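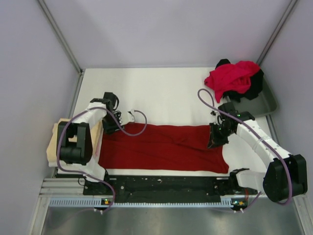 작업장 자동화와 사람의 일: 의류 접기 공정을 중심으로
산업과 노동 기말 보고서 (최종 수정본)
조원: Efua Lamptey, Yiğit Bayram, Ayten Yaman
제출 11/07/2020

1. 왜 이 주제인가
처음엔 자동차 공장으로 하려고 했음. 자료가 너무 많아서 포기. 세탁·의류 재포장 업체 Zamutwood는 조원 Ayten이 방학 때 일한 곳이고, 접기 공정에 로봇팔을 넣는 중이라 이쪽으로 바꿈. 10월에 두 번 방문, 작업반장 Nevzat Aydoğan 씨와 접기 담당 Oğuzhan Avcı 씨를 인터뷰했다.

2. 현장 개요
접기 라인 인원 8명. 하루 처리량은 거의 2,000장, 바쁜 날 최고 기록이 2,164장이라고 한다. 전부 손으로 접은 수치. 로봇 쪽은 Drasik이라는 소프트웨어로 돌리는데 아직 시험 단계이고 하루 190장 정도만 맡긴다. 숫자만 보면 사람을 대체한다고 하기 어려움.

천은 상자나 병과 달리 잡을 때마다 모양이 바뀐다. 소매가 밑에 깔리기도 하고 밑단이 말리기도 하고. 사람은 손끝으로 그냥 아는데 로봇은 카메라로 봐야 한다. Avcı 씨 말로는 "밑단만 찾으면 반은 끝난 것"이라고.
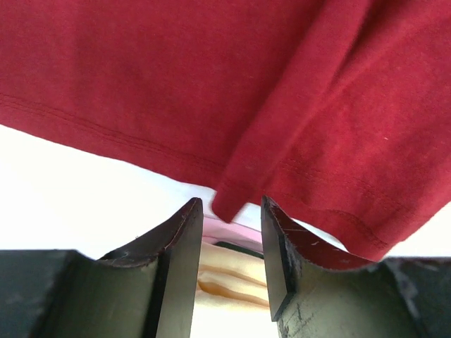 그림 2. 손목 카메라로 본 붉은 천. 두 줄 박음질된 밑단이 보임.

3. 사람들의 일은 어떻게 바뀌었나
제일 큰 변화는 손보다 눈을 쓰는 시간이 늘었다는 점. 시험 라인에 배치된 두 사람은 접는 대신 화면을 보다가 로봇이 놓치면 다시 펴준다. 손목은 덜 아픈데 더 피곤하다는 의견도 있었음. 기다리는 시간이 애매해서 그렇다고 한다. 쉬는 것도 아니고 일하는 것도 아니고.

임금은 그대로다. 근데 업무 설명서에는 "감시 및 보조" 라는 항목이 추가됬다. Aydoğan 씨는 교육을 따로 이틀 했다고 했고 Avcı 씨는 반나절이었다고 기억함. 누구 말이 맞는지 확인 못 했다.

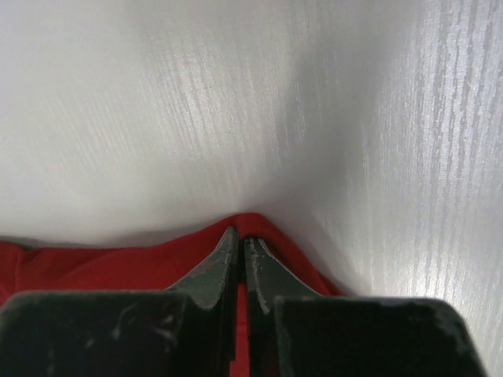

숙련이라는 게 뭔지 우리 조에서 제일 오래 얘기한 부분이다. 경력자는 자기가 뭘 잘하는지 말로 설명을 잘 못했다. 질문지에 "어려운 작업"을 적으라고 했더니 대부분 빈칸. 그런데 구석에 있는 옷을 집는 법을 물으니 바로 손으로 보여줬다. 흰 벽 두 면이 만나는 구석에 빨간 천이 붙어 있고, 그리퍼 손가락 두 개가 살짝 벌어진 채 천 주름 양쪽에 와 있는 상황이 딱 그 질문에 해당한다. 사람은 한 손으로 벽 쪽을 누르고 다른 손으로 당긴다고 함. 이런 요령은 설명서에 없다. 로봇을 가르치려고 하니까 그제서야 회사가 물어보기 시작했다는 것이 인터뷰에서 나온 얘기.

4. 한계
- 인터뷰 대상이 두 명뿐. 나머지는 질문지로만 받음
- 비교 업체로 잡았던 Sandberg는 답장이 안 와서 빠짐
- 생산량은 업체가 말해준 숫자 그대로이고 따로 검증 못함

5. 정리
시험 단계에서는 인원이 줄지 않았다. 줄어든 건 접는 시간이고 늘어난 건 지켜보는 시간. 이 시간을 숙련으로 쳐줄지 말지가 임금 문제로 이어질것 같다. 내년 이후 계획은 Aydoğan 씨도 모른다고 답함.

질문지 원본은 부록 1, 녹취 요약은 부록 2 (Yiğit 작성).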